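Part 4: Setting up your evening reflection

Welcome to the part of the Nunik journal we love most! The morning pages get you moving, but the evening reflection is where you start to notice what you've been giving your days to — and how you talk to yourself about it. Set aside a quiet spell for the first one. After that it gets quicker.

1. Turn to page 51 and write today's date at the top. Leave the small box beside it blank for now.

2. Write one line about something you put real effort into today. Small efforts count! Answering a hard email counts. So does resting when you needed to.

3. Underneath, write how you feel about that effort, leaving the result out of it. If the result sneaks in (it will, the first few nights), put a line through it and keep going.

4. Choose a colour from the key on page 168 and fill in the box. Go with your first pick.

5. Close the journal and put it back in the same spot every night, somewhere you'll walk past in the morning.

Note: If you're moving over from the older Torkmont edition, your colour key is on page 194 and has no grey. Use a pencil for grey days and carry on.

Caution: Don't read back over your entries until you've filled four full weeks. It's so tempting, we know — but early entries read harshly when you're still in the thick of things. If an entry brings up something heavy, stop there and talk to someone you trust, or to your doctor or counsellor.

Missed a night? Leave the page empty and start fresh on the next one. Empty pages belong in your journal too, and you'll be glad of them when you reach the monthly review in Part 5.
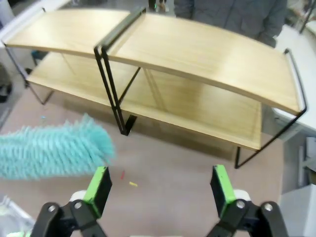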